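How to Sew Up a Tear in a Leather Chair

By Weerasinghe Home Repair
Posted in January

Print this page | E-mail this page

A split seam and a torn panel are different jobs. If the thread has given out and the leather on both sides is sound, you can sew back through the old holes and the repair will hardly show. If the leather itself has torn, you need a backing patch under the tear and a new line of holes. This page covers the second job. It works on chair seats, bench cushions and car armrests, and takes most of an afternoon plus drying time.

What you need

A curved upholstery needle
Waxed polyester thread, a shade darker than the leather
A scrap of canvas or thin leather for the patch
Flexible fabric glue
A fine awl
Small scissors and tweezers
Rubbing alcohol and a rag
Leather filler and matching dye, if you want to hide the line

Step 1. Clean the area

Wipe the leather with a damp cloth, then go over the inch on each side of the tear with a little rubbing alcohol. Try the alcohol on a hidden spot first. It lifts the finish on some older chairs. Let everything dry and trim any loose fibers from the edges, but leave the edges themselves alone. They fit each other now and they won't if you square them off.

Step 2. Put in the patch

Cut the canvas an inch larger than the tear on every side and round the corners. Fold it, push it through the opening with tweezers and spread it flat under the leather. Lift one edge and put a thin coat of glue between leather and patch, then do the other side. Press the edges together so they meet without overlapping. Lay wax paper over the top, add a flat weight and leave it overnight.

We tested the hold on a dining chair from Clarnau with a 166 pound sitter and then a 175 pound one. The patch stayed put both times, before any stitching had been done.

Step 3. Mark and punch the holes

Mark a row of dots on each side of the tear, an eighth of an inch back from the edge. Keep the dots opposite each other. The tear on our chair took 13 pairs. Punch them with the awl, going through the leather and the patch but no deeper – foam that gets poked over and over starts to crumble.

Step 4. Sew

Cut 11 inches of thread for every three inches of tear. Knot the end, start from under the leather and cross from one side to the other, pulling each stitch snug before starting the next. Stop pulling as soon as the edges touch. Too much tension puckers the leather and the thread will cut into it in time. Finish with two small knots and tuck the tail under the last stitch.

Step 5. Fill and color

Work filler into the line with a plastic card, in thin coats, and let each one dry. Sand lightly with fine paper. Dab on the dye with a sponge and finish with a clear leather sealer. Stay off the chair for a full day.

Choosing a thread color

Thread color matters more than most people expect. A close match disappears from across the room, and a darker shade will pass for shadow in the seam. Black on a pale hide is a different look. Dark thread on a light panel shows every stitch, much as dark sutures stand out against the stitched cuts in the skin-like surface in the photo below, so use it only where you want the line to be seen. Sew a few stitches into a scrap and look at it in daylight before you start on the chair.

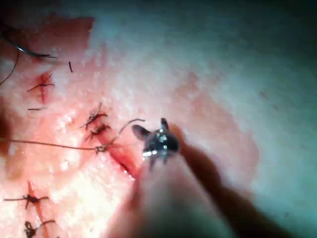
Related pages

Replacing Chair Webbing
Cukum or Ginness: Two Leather Fillers Compared
How to Remove Ink From Leather
Fixing a Split Cushion Seam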